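Clanelier juice dispenser with chrome base and drip tray, review after two months

Rating: 4 out of 5

I bought this dispenser in October for the breakfast corner of our small guesthouse. Before it we used glass pitchers, and each morning I was washing orange juice from the table, the floor and one time from a guest's phone. I compared it with a Mako model which was cheaper, but the Mako had a plastic tap that turned to the side, and I did not trust it.

The package came well protected. Assembly took me a little more than one breakfast, mainly because the instructions have only drawings and the washer for the tap is shown in two different places. The correct place is inside of the container. If you put it outside, it will drip, slowly, and you will think the tap is broken. I wrote to the shop and they answered the next day with the same advice, so I suppose I am not the first person.

Now the good points. The tap has a lever and it is easy to understand, also for children and for guests who are not awake yet. The flow is even. The base is heavy enough that the dispenser does not move when somebody presses the lever too strongly. Our normal juice glasses fit under the spout, but my tall beer glasses do not, so please measure yours before ordering.

The drip tray is stainless steel and it is separate from the base, so I can take it to the sink without moving anything else. It has raised edges and it holds a small spill without problem.

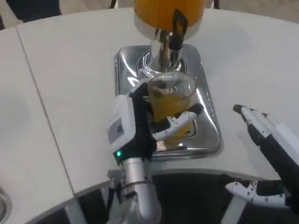

With orange juice you should use the kind without pulp. I tried one carton with pulp and the tap became slow after 5 glasses. I had to take it apart and clean it with a bottle brush. With apple juice and iced tea I never had this trouble.

Cleaning is the reason I take away one star. The container goes in warm water with soap and it is fine, but the chrome collects every fingerprint. On a white table it looks very nice for ten minutes, and then you start to see the marks. I keep a dry cloth in the drawer and wipe it before the guests come down at seven. The cloth must be soft. Mine from Zerkness works well, paper towels leave lines.

One more small thing: there is no cooling inside. I fill it half full, and I fill it again later from the refrigerator.

I would buy it again. A spare washer in the box would be welcome.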